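Ticket: Taught path twists at the wrist near the lock (key task), and replay stops short
Product: Zallton teach and remote package
Opened by: Ghislain Marchand
Replies from: Rimantas Pētersons (support)
Status: Open, waiting on customer

Ghislain Marchand wrote:

Hello again! Me with the cabinet. I did read the help pages first this time, promise, and I've got as far as I can on my own.

What I'm trying to teach is dead simple to say out loud. There's a small white cabinet standing on a black cloth, with a lock in the front. The arm comes in from the left, the gripper goes up to the lock, takes hold of the key, gives it a quarter turn, lets go and backs off. That's the lot. I can do it with my own hand while holding a cup of tea.

I've tried it two ways. First by hand, so arm in free mode, me shoving the gripper about until it's where I want it, then recording. Second by remote control with the little handheld, standing back and nudging it in. Both record without any complaint. It's the replay that goes wrong, and it goes wrong differently depending on how I taught it, which is the bit that's driving me up the wall.

Taught by hand: the approach is lovely, really smooth, and then in the last bit before the lock joint 6 whips round the long way. The fingers end up the right distance from the front but turned, so they close on nothing and the key gets a knock and swings.

Taught by remote: no whip, but it stops short of the key every time. Then it closes, turns and backs off, very pleased with itself. No error. The log says "complete".

I recorded at 100 samples a second both times. The hand one I'm attaching has 1,577 samples in it, if that's any use to you.

Any ideas? I've been at this since December and I'd quite like my evenings back.

Ghislain

Rimantas Pētersons replied:

Hi Ghislain, thanks for the file. Two separate faults I think, so let's keep them apart.

1. The whip. Your hand recording starts with joint 6 very near its limit. When you guide by hand you can push it right up to the stop without noticing. On replay the planner wants a margin there, so it picks the other way round. Please start with the wrist unwound, near the middle of its travel, and record again.

2. Stopping short. Please check which tool is selected when you record by remote and which one when you replay. If the tool length differs between the two, you get this.

Change one thing at a time if you can bear it.

Rimantas

Ghislain Marchand wrote:

Right, one thing at a time. I've been keeping notes as I go so I'll just paste them in, sorry if they ramble.

Try 1. Unwound the wrist before starting. Hand taught, same approach, same everything. NO WHIP. I did a small dance. Still missed the key, but missed it facing the right way, so I'm calling that progress.

Try 2. Same again to make sure it wasn't luck. Not luck. Whip is gone.

Try 3. Looked at the tool setting like you said. Well. The remote recordings were made with "Default tool" and the replay was using the one I'd set up for the big gripper. I must have made that profile after the first session and never gone back. Changed it so they match and did a fresh remote recording.

Try 4. Replayed it. Gripper goes all the way in now! Closed on the key, started to turn, and then the key slipped out of the fingers half way. So the lock's part turned and the arm carries on with the rest of its routine holding nothing at all.

Try 5. Put the key back by hand, ran it again, same slip in the same place.

I also had a go at squeezing harder. Don't love it. It holds the key longer, but when it lets go it drags the key sideways and the whole cabinet shuffles on the cloth. It's only a light thing and the cloth is slippery (looks smart, no grip whatsoever, I regret it).

So where I am: whip fixed, stopping short fixed, turning the key not fixed. Is it me?

Ghislain

Rimantas Pētersons replied:

It is not you, turning is the hard part. A few questions:

- When you teach the turn, are you rotating only joint 6, or are you moving the whole gripper round in an arc?
- Is the cabinet fixed down in any way?
- Is the key hanging the same way at the start of each run?

If the centre of the fingers is not on the centre of the lock, then turning the wrist also carries the key sideways, and it will work its way out. By hand you correct for that without thinking. The arm only repeats where you put it.

Also please put the force back where it was.

Rimantas

Ghislain Marchand wrote:

Force is back where it was. Answers!

Turning: when I do it by hand it's a big messy arc, I can see that now in the plot. I hold the gripper body with both hands and sort of steer it like a van. With the remote it's joint 6 only, so much cleaner, but then I can't see whether I'm lined up with the lock, because the gripper is a great fat shiny thing and it hides exactly the part I need to look at. I end up crouched to one side, peering along underneath the fingers with the handheld in my lap.

Cabinet: nope, just standing there on its little feet. I'll sort that.

Key: ah. No. It hangs however I leave it. After a bad run it can end up at an angle, and I hadn't been putting it straight before the next go. I'd been putting it back in a hurry, if we're being truthful. So half my misses might be the key not being where it was when I taught the thing.

Something I wanted to ask. Can I mix the two ways? What I'd like is to guide the approach by hand, since that's where it's nice and quick, and then pick up the remote for the last bit and the turn, all in one recording. The button for switching is greyed out once I've pressed record. Is that on purpose?

Ghislain

Rimantas Pētersons replied:

Yes, on purpose, you cannot switch modes while recording. But you can do it in two pieces and join them:

a. Record the approach by hand. Stop with the gripper a little way off the lock, standing still.
b. Don't move the arm. Change to remote, press "Continue from here", and record the rest.
c. In the editor, select both and choose Join. If the end of the first and the start of the second don't match, it will tell you.

For lining up: go in, touch off lightly against the front of the cabinet next to the lock, back away a touch, and save that as a reference point. After that you can move along the cabinet front from the handheld in small steps. Use the slowest speed.

Straighten the key before every run, please, and leave the gift boxes and so on out of reach of the elbow. I ask because your last log has one small contact warning that is nowhere near the lock.

Rimantas

Ghislain Marchand wrote:

Ha, caught. The warning was the elbow giving the red box beside the cabinet a nudge on the way in. It's still there, as my bench is also everyone else's shelf, but I've taught the approach a bit higher and the warning hasn't come back.

Notes from this session:

Stuck the cabinet down with some tape under the feet. It doesn't shuffle any more, or not so I'd notice.

Recorded the approach by hand, wrist unwound first. Stopped short of the lock. Changed to remote, Continue from here, all fine. First Join was refused ("segments do not meet") because I'd leaned on the arm while reaching for the handheld. Did it again with my elbows tucked in and it joined without a murmur.

Touching off was a good tip. I'd been much further out to the side than I thought.

Ran the joined one 6 times, straightening the key before each. Full turn on 5 of them. On the odd one out it let go early, and I've put that log in with the others so you can have a look at it. I haven't touched the force.

So I'm very nearly happy! Two things left and then you can be rid of me. One, can I make the pause before closing a bit longer without teaching the whole lot again? And two, would you check my finger height against the lock, as I still think I'm coming in a shade high.

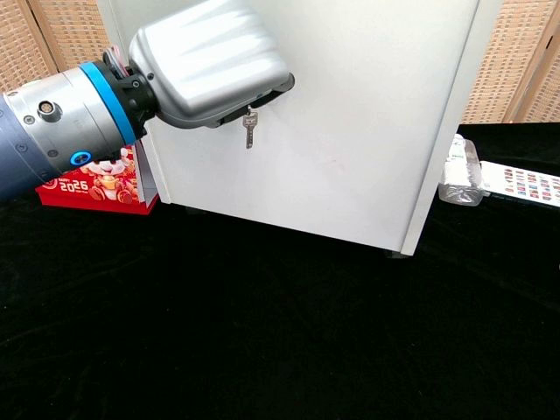

If you reckon it wants to come down, tell me which way to step it on the handheld and I'll do the remote half again, keeping the hand-taught approach as it is, as I'm rather fond of that one now.

Ghislain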